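Storage in Small Rented Rooms
Project report by Tuncay Karabulut and Ilídio Sequeira

2. Method

We wanted to know how students in the Murkora district store their things when the room has no built-in closet. In January we sent a short survey to 21 renters and visited seven of them in the evening.

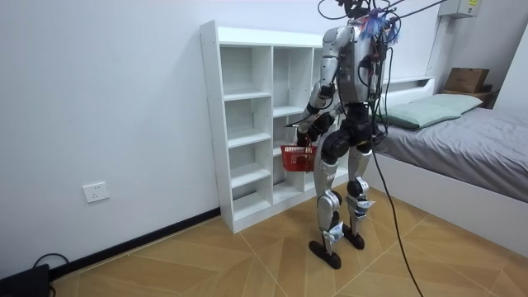 The survey asked about clothes, food and books. Most people kept food in the bedroom - the shared kitchens have little cabinet space.

3. Results

Open shelves were the most common choice. Renters liked that they could see everything, but dust was a complaint in nearly every visit.
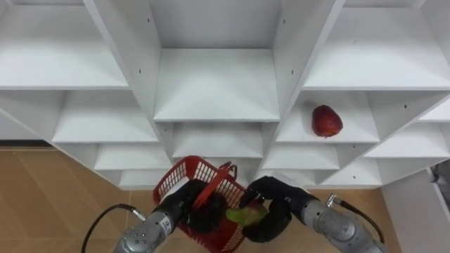
Cost mattered more than looks. Few had spent anything on storage after the first month, and several had taken over furniture from the last tenant.

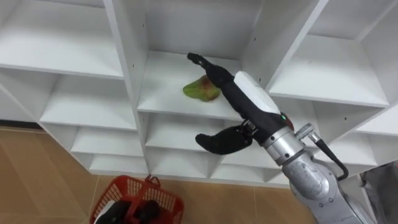 Under-bed boxes came second. They were used for winter clothes and opened twice a year at most.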